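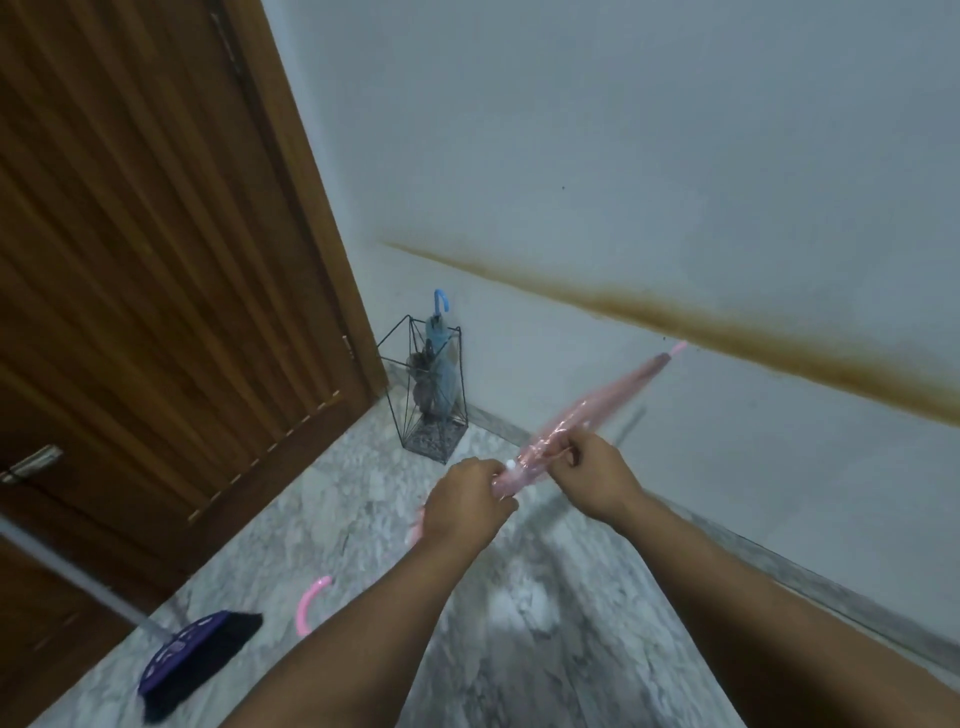
Slide 1. Folding up the pink umbrella by the door.

Okay, hi everybody, thanks for coming in out of the hallway. Title is "Moving to a New Phone Without Losing Your Mind or Your Messages." Wait for the back rows to sit. Check the clicker.

I run the phone help table at the Faltside library, and most of what I know I learned by messing up my own stuff first. So this is a talk by a person who has sat on the kitchen floor at 2 in the morning watching a progress bar. I'm going to talk about moving from one phone to another, what comes along, what doesn't, and what to do before you hand the old one in at the store.

Ask for hands: who has changed phones in the last year? Who lost something? (Let them talk for a minute. Somebody always says photos.)

Slide 2. My own sad story.

I went from a Boychuk phone to a Jalto phone last January. Different makers, so different everything. I used the Jalto moving app, put the two phones next to each other like it says, and it told me it had copied 3058 items. Great! I wiped the old phone that same evening, because there was a trade-in deal and I wanted my 50 dollars.

Next morning I went to open my bank app and it wanted a code from my code app. The code app was there on the new phone, nice icon and all, and it was completely empty. The codes had lived on the old phone and the old phone was blank. I spent most of a week on hold with one company or another.

Pause here. People usually groan, let them.

So the one thing I'd like you to write down: keep the old phone, unwiped, for two weeks. The store will push you. Most trade-in deals give you a window, so ask how long it is before you sign.

Slide 3. Copying and syncing are two different things.

This is the part folks mix up, and I did too. A backup is a copy made at a certain moment, and it sits there. Syncing keeps two places matching. If you delete a picture on your phone and your pictures are synced, it goes away in the other place as well. It might hang around in a trash folder for a while, but don't count on that.

I had a lady at the table who was low on space and had been told her pictures were "in the cloud," so she started deleting from the phone. She'd gotten through 400 of them before she looked at her tablet and saw they were gone there too. We got them back out of the trash folder. Her hands were shaking, I felt awful for her.

If they look lost here, draw the two boxes on the whiteboard. One arrow for backup, arrows both ways for sync. Skip the drawing if we started late.

Slide 4. What usually comes across.

Contacts, if they're saved to an account and not just on the phone itself. Open one up and look, it'll often say where it's stored. Calendar, same deal. Photos, yes, but slowly. Your list of apps, though you'll be signing in to most of them again. Alarms, sometimes! I overslept the first day.

Slide 5. What usually does not.

Code apps, unless you turned on their own backup or moved them by hand. Chats in apps that keep their own history — a lot of them have a separate backup buried in settings, and the phone backup doesn't touch it. Voice memos going from one maker to another. Cards in your phone wallet, you add those again. Anything in a downloads folder, I'd check by hand. Hearing aid pairing and watch pairing, you'll redo both, so leave time for it.

Mention the health and step count apps only if asked. That one gets long.

Slide 6. The night before.

Here's how I do it now. I plug in both phones, all the way, real chargers and not the little port on the side of the TV. I update the old phone first and then the new one. This matters more than you'd think: if the old phone is running a newer version of the system than the new phone, the restore can flat out refuse. I've had three people at the table stuck right there with a message that made no sense to them. Update the new phone, start over, and it went through.

Then I run a backup and I look at the time on it. Don't just look for the word "complete." Look at the time and the size. If the size is tiny and you've got years of pictures, something got left out, and you want to go find the list of what's included and see what's switched off.

Then passwords. Know the password to your main account. I mean know it, type it in somewhere, tonight. The old phone has been remembering it for you.

Slide 7. While it's running.

Leave it alone. Really! The bar will sit at the same place for ages and then jump. The phone may look finished and still be pulling things down in the background, so your pictures show up gray or blurry at first, and messages fill in from newest to oldest. Keep it on Wi-Fi and on the charger overnight. If it still says it's restoring a couple of days later, check how much free space is left. A full phone can't finish and it doesn't always say so.

(Tell the Tramosier story if there's time. I was at the lake cabin up there, no decent internet, and started a restore because it was raining and I was bored. Drove home with it half done, and it picked up again on the home Wi-Fi. So you can get away with it. I wouldn't do it again.)

Slide 8. Checking, before you wipe.

Go through the old phone screen by screen with the new one beside it. Open every app you care about on the new one and sign in. Open the oldest message thread you want to keep and scroll way up. Play a video, don't just look at the little picture of it. Send yourself a text. Have someone call you. Try the bank app, please, from somebody who knows.

Then sign out of your account on the old phone before you erase it. If you skip that, the next person gets a locked phone, and the store may send it back to you.

Slide 9. Questions.

Handouts are on the chair by the projector, they have the slide 5 and slide 8 lists in big print. Remind them I can't take passwords from anybody, you type your own. Table's open at 2 in the afternoon by the magazines, bring both phones and both chargers.

Unplug the laptop and take the adapter home this time.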